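Getting Marks Off a Work Table (and Leaving Some of Them Alone)

6 min read

By Henrique Paiva

I own one good table and I have spilled on it everything that can be poured. It came from a closing sale at a cabinet shop in Sevdale, where it had already had a hard life, and I paid more to get it up the stairs than I paid for the table. Since then it has been a desk, a pastry board, a paint bench and, during one regrettable January, a place to bleed bicycle brakes. What follows is what I know about cleaning a surface like that. Most of it I learned by making things worse first.

Find out what the finish is

Before you put anything on a table, find out what somebody else already put on it. Pick a spot underneath or at the back where your mother-in-law won't look. Dab on a little rubbing alcohol with a cotton swab and wait a minute. If the finish goes soft or tacky, you have shellac, and you should keep alcohol far away from it, including the kind in glasses. If nothing happens, you probably have varnish or polyurethane. If a drop of plain water sinks in and leaves a dark spot, the surface is oiled, waxed or bare, and it will hold a grudge.

Painted tops are their own category. Old paint gets chalky and comes off on the rag a little every time, so go gently and accept that you are slowly sanding your table with a dishcloth.

The everyday wipe

Warm water, a few drops of dish soap, a cloth wrung out until it complains. That handles most of it. People skip the wringing, and then they write to me about raised grain.

Dry the top right away with a second cloth. An old cotton T-shirt works better than anything I've bought, and I have bought a lot. The microfiber kind is fine until it picks up one crumb of grit, at which point you own a very soft piece of sandpaper. Shake it out. Wash it without fabric softener.

Skip the spray polish. The silicone in some of them gives you a lovely shine for an afternoon and then fights any finish you try to put on later. I refinished a small side table that had been polished weekly for decades, and the new varnish pulled away into little craters like the surface of the moon. I sanded it back and started over 3 times, then gave it to my brother.

Scuffs

A scuff is usually something left on the table, and a scratch is something taken out of it. Run a fingernail across. If the nail catches, it's a scratch, and you can read the next part. If it doesn't, try these in order and stop when one works:

A pencil eraser, the white kind. Pink ones can leave a pink table.

A dab of baking soda on a damp cloth, rubbed lightly in the direction of the grain if there is one.

A little mineral spirits on a rag, with the window open, on a finish you have already tested.

The melamine sponge, last. It works because it is an abrasive, and it will take the shine off a glossy top and leave a dull patch in the exact shape of your enthusiasm. On a matte surface you have more room to play, though matte has the opposite problem: rub one place too long and it starts to gleam. Then you have a shiny spot, and you will spend the rest of your life setting a bowl on it. 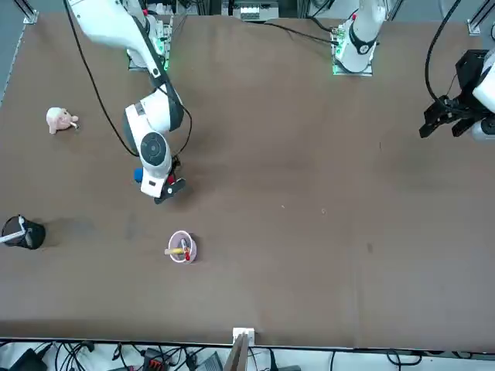
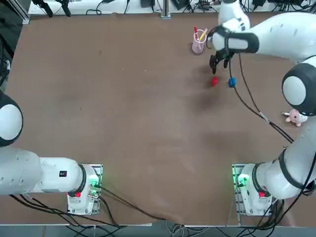 Light scuffs on a matte brown top.

Scratches

For fine ones, paste wax. Put on a thin coat, thinner than you think, let it haze, and buff. The scratch is still there but light stops falling into it. Tinted wax does more, and a tin lasts years. I have a dark brown one from Uswood that has moved apartments with me twice and is still half full, with a dead moth in it that I have stopped noticing.

For deeper ones there are touch-up markers and wax sticks. Buy one shade lighter than you think you need. A mark that's a bit too light looks like wear, while a mark that's too dark looks like a marker. Draw, wait a few seconds, wipe across the scratch with a fingertip.

The walnut trick is real, within limits. Rubbing the meat of a walnut over a small scratch puts oil and a little color into it. It will do nothing at all for a gouge, and if anyone in the house has a nut allergy, please don't season the furniture.

White rings and dark rings

White rings are moisture trapped in the finish. Start with patience, because a fresh one may fade overnight by itself. If it doesn't, lay a clean dry cloth over it and pass a warm iron across, no steam, for a few seconds at a time. Lift and look each time. I mean it about the lifting. I once answered the phone.

The other method is mayonnaise, left on for an hour or so and wiped off. It helps sometimes. Petroleum jelly does the same job and doesn't smell like a picnic.

Dark rings mean the water got through the finish and into the wood. Now you are talking about stripping the top and using oxalic acid, with gloves and goggles and a free afternoon, and you should ask yourself whether a tablecloth is so terrible.

Ink, glue, wax and whatever that is

Ballpoint comes up with rubbing alcohol, if the finish can stand it. Blot. Rubbing turns a line into a cloud.

Candle wax: a bag of ice on top until it goes brittle, then an old plastic loyalty card to lift it. I use mine from Cárdenas, the hardware store near me, which has never once given me a discount and is at last earning its place in my wallet.

Dried white glue softens under a damp cloth left on it for ten minutes. Super glue is another matter. Acetone will dissolve it and will usually dissolve your finish as well. On anything you care about, score the blob lightly, warm it with a hair dryer and pick at the edges with a plastic scraper. Then wax over the place and lower your standards.

Sticker residue gives up to cooking oil. Rub it in, leave it while you have coffee, wipe, then wash with soap to get the oil off. The special orange stuff also works and costs more than the oil.

Paint specks can be popped off with a wooden coffee stirrer if they are latex and you are stubborn. I have one speck of a green called Vundodlow left over from the bathroom, and it has beaten everything. It came from the clearance shelf, and I can see why.

Keeping it from happening again

Felt pads under anything heavy. Check them a couple of times a year, for a pad that has collected grit is worse than no pad.

A cutting mat for blades. A sheet of baking parchment for glue-ups, as almost nothing sticks to it. Cheap oilcloth from a roll for paint, and roll it inward when you put it away so the mess stays with the mess.

Coasters only work if they are closer than the table. Put them where the cups land. I own a handsome set that lives in a drawer across the room, and you can guess how that's going.

Wax the top twice a year if it's a waxed top. I keep track by writing the date on masking tape on the underside, and the oldest strip still there says March 5, 2018. There are gaps. Some of them are long.

If the water still beads when you flick a few drops on it, you can put it off another month. I generally flick the drops, decide they look beaded enough, and go do something else.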